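## 4. Recording the Rack-Loading Baseline

This section covers the cup task used in the Plondard comparison of single-policy and split-policy control. Finish the joint calibration in Section 3 before you start. Both arms must be mounted on the shared rail and the dish rack placed near the center of the floor.

1. Power on the left controller, then the right.
2. Load the profile `rack_cups_v2`. Both arms move to the home pose.
3. Set the episode limit to 450 control steps.
4. Place the cups at the start positions listed on the task card. Vary the order of the colors between episodes.
5. Start the recorder and release the hold.

**Caution:** Keep hands outside the enclosure once the hold is released. The purple cables need slack through the full elbow range - a tight loop at the wrist will shift the grasp pose. 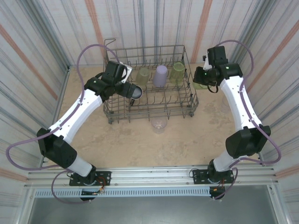
Does the split policy need its own set of demonstrations? Both methods train on the same 1796 episodes; the split policy only masks the joint inputs of the opposite arm.

6. Let the episode run to the step limit. Do not correct a cup by hand.
7. Score each cup separately. A cup counts as placed only if it is upright between the tines and released by the gripper.
8. Save the episode under the policy name and seed, then reset the cups.

**Note:** Transparent cups are scored in a separate column. In the January trials the single policy lost most of its points on these, and pooling them with the opaque cups hid the difference between methods.

Run 52 episodes per policy. If a gripper faults during an episode, discard that episode and repeat it with the same seed. Changes to the scoring rule go through Karlijn Van Leeuwen - log them in the Nerngate sheet before the next run.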